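3. Collecting the Examples

3.1 What we wanted from the operators

The policy described in Section 2 learns from people. An operator drives the arm and the hand through the whole motion, the recorder stores joint positions, commands and wrist video together, and the learner later tries to reproduce the motion from the video alone. It is a simple recipe and we were delighted by how far it carried us, but it leans heavily on the quality of what goes in. This section tells how the examples were gathered at the Cornton site and what we changed along the way.

The main object set consists of orange plastic bottles with clear caps. We picked them early and never regretted it. They roll, they are slick, and the shape narrows toward the cap, so a grasp that is fine at the body slides away at the neck. A bottle lying on its side is also a much harder thing to pick up than a bottle standing up, and it is exactly the case our first policy, trained on upright objects only, could not handle at all. The start layouts for the lying-down task place several bottles close together on the green tabletop, sometimes with caps pointing at a neighbor, so that the fingers must find room before they can close. 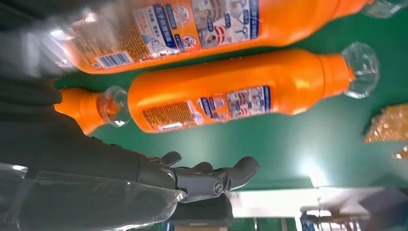 Figure 2. Multi-fingered hand among orange bottles lying on a green tabletop, wrist view.

Operators were told to take their time over the approach and to commit once the fingers were placed. We found this rule by accident. In the February pilot, run with the older Conneely recorder, people hesitated after contact, opened the fingers a little, closed them again, and the learner picked up the habit with great loyalty. It would sit over a bottle opening and closing for as long as we let it. Examples with a clean commitment gave a clean grasp, even when the approach before it wandered.

Failed grasps were kept. A bottle that rolls away and is then followed and picked up teaches the learner something no perfect run can, and these recoveries turned out to be the most valuable minutes in the whole collection. We only threw out an example when the recorder dropped data or when the operator stopped the run by hand.

3.2 Size and make-up of the set

The set used in Section 4 contains 199 examples, frozen on 2018-12-13. Of these, 50 were held back for checking and never shown to the learner. Each session began with two warm-up runs that were not saved, and an operator worked for roughly 5 layouts before handing over to the next person. Short turns mattered more than we expected. Tired operators grow stiff and start to repeat one favorite grasp, and the variety we were after goes with it.

Layouts were drawn from a deck of printed cards. We had planned to generate them on a screen, using the Zunden layout tool, but cards were quicker to shuffle and easy to read from the operator's seat. The card gives only a coarse arrangement, and the person setting the table fills in the rest by eye. Small differences between two settings of the same card are welcome.

We did not clear the surroundings or hang a curtain behind the table. Wrist video swings widely as the hand turns, and a learner trained against a plain backdrop is in for a shock on its first day in a working room. Ours sees lights, shelving and people from the start, and we think this is one reason it held up so well in the moved-table test (Section 4.3).
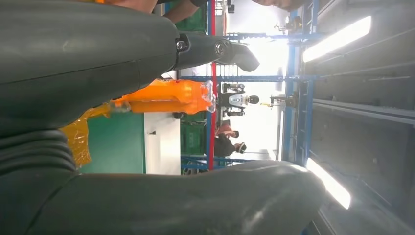 Wolfram Kuhlmann, commenting on a draft of this section, objected that a busy background cuts both ways: with so few examples, the learner may tie a certain grasp to whatever happened to stand behind the bottle at the time. He would rather see the same cards recorded twice, once in a plain setting and once in a busy one, and the two policies compared side by side.

We like this suggestion very much, and a small version of it is under way at Kustden. What we can offer for now is indirect. The held-back examples come from sessions that supplied no training data, so a policy that had only memorized the room would be expected to do worse on them, and the gap we measured was small. That does not settle the matter – the building was the same and so was the table – but it was encouraging enough for us to keep the room as it was.

3.3 Labels

Every example carries a short note typed by the operator right after the run, naming the card and which bottle was the target. The notes are uneven. Some are a single word, others go on for a paragraph about a finger that felt late, and the long ones led us straight to a timing fault in the recorder which we describe in the next section.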